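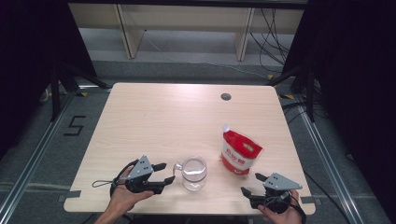
Minutes of the regular meeting of the Landry Street Allotment and Garden Association, held 2 February 2023 in the reading room at Indby. Hilkka Saarela in the chair. Quorum present.

**1. Minutes of the previous meeting**

Approved with one correction. The entry on the lower path should read "gravel," as no decision on bark was made.

**2. Water**

The meter reading for last season came in at 4,000 gallons over the year before. Most of the increase falls in August. The chair reported that the hose bib by the Cluslow gate was found dripping twice and that the washer has been replaced.

Members discussed whether to go back to fixed watering hours. Opinions were divided. Members with plots on the slope said early watering is the only kind that does any good up there, and that fixed hours would have to start before seven. Others work early shifts and can only come in the evening.

Moved and seconded: no fixed hours for the coming season, but hoses are not to be left running unattended. A second reading will be taken at midsummer. Carried, two opposed.

**3. Plot rents and waiting list**

Rent stays the same for full plots. Half plots go up by $2. The list now has 16 names on it. Three plots are coming free in spring, and plot 9 may follow if its holder moves to Stolar as planned.

It was asked whether people on the list can share a plot while they wait. The rules do not forbid it. The plot holder remains responsible for rent and upkeep, and sharing does not move anyone up the list. The chair will add a sentence saying so to the welcome letter.

**4. Compost**

The left bin is full and should be closed until it has been turned. Please use the middle bin. Plastic plant labels and twine keep ending up in the heap, and whoever sieves it has to pick them out by hand. Squash vines with mildew go in the town yard waste, as before.

A load of horse manure has been offered by a stable on the Cluslow road. Delivery is free if we can take the full load. The question is where to put it. The turning area by the gate has to stay clear for the mower. Left open until the ground is firm enough for a truck.

**5. Shed and tools**

The roof repair cost $423, paid from reserves. The estimate had been lower, but two boards under the felt were rotten. The receipt is in the binder.

Missing since fall: the long-handled edger and one of the two wheelbarrow pumps. If either is at your house, please bring it back. The shed code will change before the first work day and will be sent by mail only.

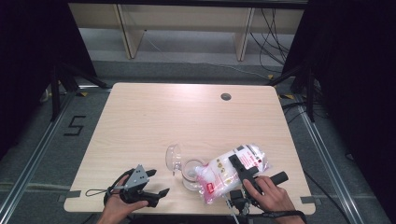
Landry Street Minutes, page 2

**6. Seed order**

The joint order goes in this month. Sheets are to be returned with payment. Potatoes are ordered separately and come by the sack, so growers wanting less than a sack need to pair up before ordering. The early variety we had last year is not offered again. The supplier suggests another, which one member has grown and found watery.

Onion sets were short last year and several people got none. Orders will be filled in the order the sheets arrive.

**7. Fence on the north side**

Deer got in over the low section behind plots 20 to 22. Raising it needs permission from the town, and the form asks for a drawing. The chair has the old survey and will make a copy. Until then, members on that side may put up netting on their own plots, no higher than the present fence posts. Netting must be taken down at the end of the season.

**8. Other business**

- The notice board glass is cracked. Perspex to be priced.
- A request for a second bench under the pear tree was put off until the fence is settled.
- Dogs on leash, including in winter.
- The Indby library has asked if we want a table at their spring fair. Names to the chair.

Next meeting to be called once the town has answered on the fence. Meeting closed.

Minutes taken by the chair, H. Saarela. Corrections in writing, please.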